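The long way around a scoop

I've been meaning to write about my evenings at Vascombe since December, and I keep putting it off because every time I sit down there's another session to tell you about. So I'll start in the middle.

For anyone new to this blog, I drive robots by hand. Two small arms sit in front of me, I move them around, and two bigger arms at the work table do what mine do. While I'm driving, everything gets recorded, and later on Melur Rahman and her team use those recordings to teach the robot to do the same job without me. Each try is called an episode, and I have 235 of them to my name so far (I know that because Melur keeps a list on the wall, and yes, I look at it every time I walk in).

Lately it's been handovers. One arm has the thing, the other arm takes hold, and for a little while both of them are hanging on together before the first one lets go. You and I do this all day long without a thought — passing the salt, handing a kid a jacket — and it took me most of a week to do it nicely through the arms. My hands want to rush it. Slamet Manurung, who taught me, used to stand behind my chair saying "wait, wait, wait" very softly, and I still hear him when I close a gripper.

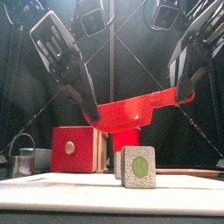 What makes it tricky is that you can't feel much. If I pull a little with my left while my right is holding still, my own hands barely notice, but whatever is being held starts to twist, and then I'm chasing it. The scoop is worse than most things for this. The bowl is round and smooth and the handle is flat, so each side wants a different kind of grip, and I have to remember which wrist to turn first. I've started breathing out as the second gripper closes. It sounds silly, but my episodes got steadier the same evening I tried it.

Melur doesn't want them all perfect, by the way! She's happy to keep one where I come in crooked and then fix it, as long as the fix is calm and I don't jerk about. Her thinking is that the robot will come in crooked too, plenty of times, and somebody ought to show it how to recover. I found that a very kind way to look at my mistakes.

Next up is pouring, with both arms again, and Slamet has promised to sit in for the first 2 sessions. I'm bringing him the good ginger cookies.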